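Notebook, 1/7/25
Rink audio bench, Vasden

First day back after the break and what a good one! Everything on the bench powered up, the heater in the back room works again, and I finally have a clean recording of the north stand from the December meet to chew on. Writing this down while it's fresh, and so Veronica can pick it up on Thursday without calling me.

Where we left off: the stand mics pick up the crowd fine, but as soon as a section starts singing, the announcer gets buried on the ice side. The skaters don't care much (Volkan says he hears nothing but his own blades once he's in the corner), but the lap-bell is another matter. At the Trullutmont meet two juniors missed the bell for the last lap and stood up a lap early or a lap late, I forget which was which. Their coach was very nice about it. I would not have been.

So, the question for this month is whether we can make the bell cut through a singing crowd without making it painful for the people in the front rows. Plain louder is out. We tried plain louder in the fall and a timekeeper went home with a headache.

Started with the December recording. Total crowd that night was 2979 by the gate, and the Lumanlan supporters had 459 of those seats, all in one block behind turn three. What a group. They have a drum, they have a song with a clapping part that keeps speeding up, and they kept it going through the entire relay final. I listened to the whole thing twice with headphones on and caught myself clapping along at the bench. Rowena came in for the label printer and just left again.

Looked at the spectrum for the loudest stretch of the song. Most of the energy is low, a lot of it the drum, then a big hump where the voices are. Above that it drops off much faster than I expected. The old bell sits right in the voices. No wonder it disappears! The overtones would help, but the horn over turn three rolls them off, so what reaches the ice is a sort of dull clonk.

Tried three versions of a replacement sound, all played over the December crowd at matched level:

A - the old bell, recorded close, nothing done to it. Same as before, gone once the clapping starts.
B - same bell with the bottom filtered out and the top pushed up. Better. A bit nasty, like a spoon on a radiator.
C - a quick double strike from the small brass bell Charito lent us, pitched up slightly. Wow. It jumps right out. You hear it even when the drum lands on top of it, and it still sounds like a bell, so the older officials shouldn't grumble.

Played C for Amado without telling him what to listen for, and he looked up both times. Then I played A and he kept on soldering. Not a proper test, I know, but I was grinning.

Side job for the afternoon was the washroom speaker. People in there miss the call for their heat, which has been a complaint for as long as I've been here. Amado wants one small speaker high up in each washroom, fed off the same line as the concourse, with its own volume. I'm for it. The rooms are hard and echoey, so it should be quiet and aimed down, and the voice should be slowed a touch if the desk can manage it. Cable run is easy on the east side and awful on the west side, where the wall is block all the way up.
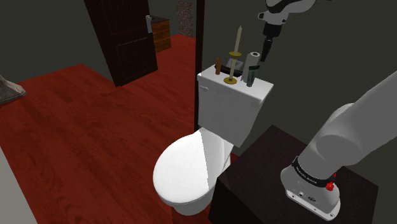

Simulated bathroom with a toilet, candle on the tank.

Back to the bell. Veronica asked before the break whether the delay between the horns is part of the trouble, and I think she's on to something. Standing at the start line you get the near horn first and then the far one right behind it, and on a short sound that smears everything. Paced it out with Volkan before the public session. We stood at the start, then at each corner, and I clapped two boards together next to the horn while he held the recorder. Turn one is fine. Turn two is fine. Turn three is a mess, with a second arrival nearly as strong as the first.

Set the delay on the far pair by ear, then checked it against the recording and moved it another 24 milliseconds. Big difference! The double strike in C now comes across as two strikes and no longer a rattle. Volkan skated a few laps with it firing at random and put his hand up every time he heard it. He missed one, and he blames that on nearly running over a cone.

Things I'm not happy with:

The limiter on the concourse amp grabs too early. Every time C fires, the announcer dips for almost a second. Need to split them onto separate channels or slow the thing down. I'd like to split them.

The Sullska recorder has a loose battery door again. Taped. It needs a real fix before we take it on the road.

My crowd recording is one crowd on one night, with one drum. I want a different sort of noise to try it against, whistles and cowbells for a start. If any of you are going to a hockey game this month, take the small recorder and sit somewhere loud. I'll pay for parking.

To do, Thursday onward:

Veronica - repeat the turn three measurement with the padding off the boards, and save the raw files this time (I know, that was me).
Amado - price for the washroom speakers, both sides, with the block wall counted in.
Volkan - ask the juniors if four or five of them would skate with the bell test after practice.
Me - separate channel for the bell, then level checks in the front rows with the meter. Also give Charito her bell back at some point, though I'd love to keep it through the March meet if she'll let us.

Lumanlan are coming back for that one and I hear they're bringing a second drum. Can't wait.

Left the amp rack on for the evening session. Key is in the usual drawer.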